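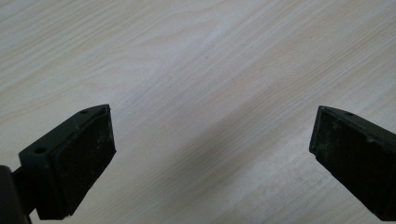
4. Creating a Property Listing

These steps apply to Lirnier listing accounts with agent access. Sellers listing without an agent should start at section 6.

1. Sign in and select Listings, then New.
2. Enter the street address. If the map pin lands on the wrong lot, drag it to the front door before you continue.
3. Enter the lot size in acres or square feet. Do not enter both. The second value overwrites the first.
4. Enter the finished floor area. Leave out garages, sheds and unheated porches.
5. Under Fees, select None, Monthly or Yearly. A blank field holds the listing in Draft.
6. Type the public description. The limit is 2,000 characters, including spaces. Search results show the first 177 characters only.
7. Select Check, correct any field marked in red, then select Publish.

Note: Listings in the Nakureck and Birkari areas also need a parcel number. Copy it from the tax bill, with the hyphens - the system does not add them.

Caution: Changing the address after publishing closes the listing and opens a new one. Saved searches and showing requests do not carry over.

Note: Drafts created before 4th August use the old fee field. Open each one and save it again before publishing.

For photo upload and sort order, see section 5.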